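Re: [handguiding] Moving the arm by hand or by controller?
From: Teixeira
To: handguiding list

Hello all, and a particular hello to whoever joined over the winter, as I see quite a few new addresses.

On the list this morning, Plinell wrote:

> We are about to start showing our arm a simple sorting job and can't
> agree on how to go about it. Half of us want to take hold of the arm
> and walk it through the movements. The others want to sit at the desk
> and drive it with the hand controller. We have time for up to 80 goes
> before December. Has anyone done both, and would you mix them?
>
> Also, how fussy are you about throwing out the bad ones?

I have done both, and I've changed my mind more than once, so please take all this with a good pinch of salt.

Walking the arm through by hand is lovely to begin with. You feel straight away where it is stiff and where it would rather not go, and a newcomer can be doing something sensible before their tea has cooled. The trouble for us was that our own arms and sleeves kept getting into the camera view, and we pushed far harder than the motors ever would by themselves. When we played those goes back the arm came in short every time, and I spent a whole afternoon blaming the table (sorry, table).

With the controller you lose the feel of the thing, and the first hour is pretty miserable. I was dreadful at it! But what you record is what the arm can really do, and your eyes settle on the same view it will be working from later. If I were you I would spend a day guiding by hand to find a comfortable route, throw all of that away, and then record the lot with the controller. I wouldn't mix them. We did once, on the job we called Grindine, and it came out hesitating halfway as though two people were arguing over the steering.

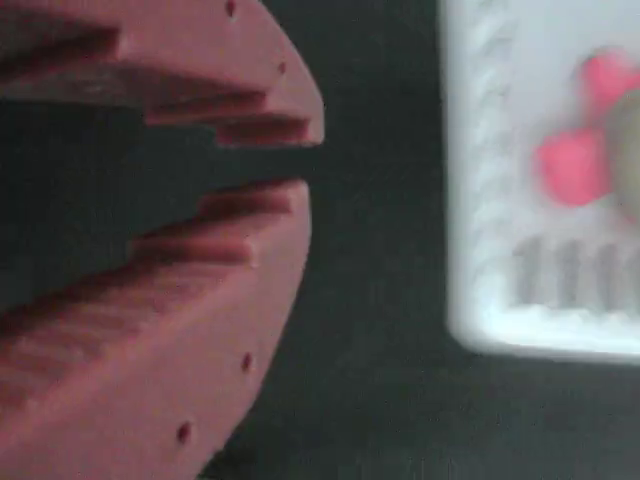 Approach is where I'd spend most of your patience. We ask everybody to line the jaws up while they are still well back from the tray, and only then go forward. The ridges inside ours are stepped like a little staircase, and the gap narrows towards the tips, so going in a bit crooked means the tip gets there first and gives everything a shove. Have the jaws open before you set off, too. Our beginners love to open them at the last moment, and the arm picks up that habit with great enthusiasm.

As for being fussy, we keep a go if the person made a small slip and put it right calmly, and drop it if they stopped to think for more than 5 seconds. Do write down who was driving. We have 2 regular drivers with very different styles, and I was glad of the notes when the Lesby job started behaving oddly.

Do let us know which half of you wins, and shout if you'd like our note-taking sheet. It's only a page and it has tea on it, but you are very welcome to a copy.

All the best,
Teixeira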